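About Silness Lab

Silness Lab is a small research group working on how robots learn to pick things up and put them down. Hanne Toft and Berhanu Woldemariam started it, and Yaqin Ye leads the simulation work.

Our main method is to train in simulation first. A policy practices moving bottles between a crate and a tray, and we change the lighting, friction and starting positions on every run.

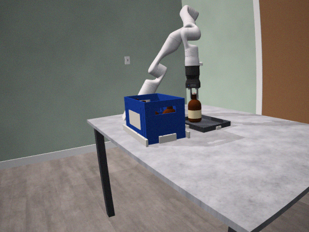

Each policy gets 2,700 simulated runs before we try it on hardware. In our August tests, the best one completed 89 percent of its transfers on the real arm with no extra training. Most of the failures came at release, when the bottle tipped. Jinfeng Fan is now working on that part.

We share our task files with other labs on request. Write to Heather Gourlay at the front office.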